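4.2 What people said about their doors

I went into this expecting complaints about noise. We had 185 replies from the Wilden blocks, and 22 of them were mostly about doors – how they look, how they shut, who gets to close them.

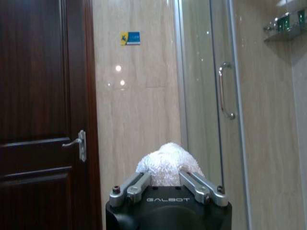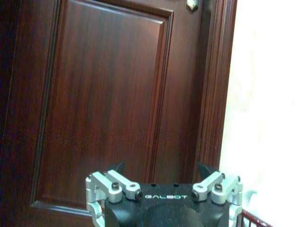 Figure 3. Dark reddish-brown paneled door, two views.

RESIDENT INTERVIEWS

Stella Obura and I read every reply twice. People loved dark wood and grumbled about dusting the molding (me too!). I come back to privacy in 4.3.

Related articles
Sharing a hallway in Flilby
Greer Nisbet: Small kitchens, long leases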